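Week six of robotics club and I've officially stopped pretending I'm only there to drive my kid. We're doing the simulation round of the Wuris challenge this term, so it's all code and no soldering (my kitchen table is thrilled). Our task is tabletop pick-ups, and we lost two whole sessions to the wrist angle – two! Poppy Pilkington rewrote the approach from scratch and I mostly fetched the biscuits.

The bowl is the one that gives us grief. The duck or goose with the red ribbon, my favourite colour, just sits there on the table looking smug while we argue about fingers.

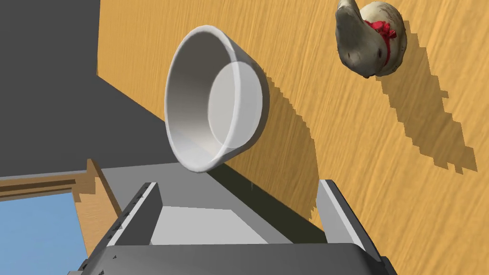
Settimio Ferraro reckons we should forget about the angle until the grip timing's sorted, and that we're all too fond of fiddling with numbers at nine at night. Fair call. Our last overnight batch was 144 runs and I read every line of the log over breakfast, so he may have a point.

Next job is slowing the approach down and trying again before the June heat. Bring a jumper if you're coming along, the hall is freezing.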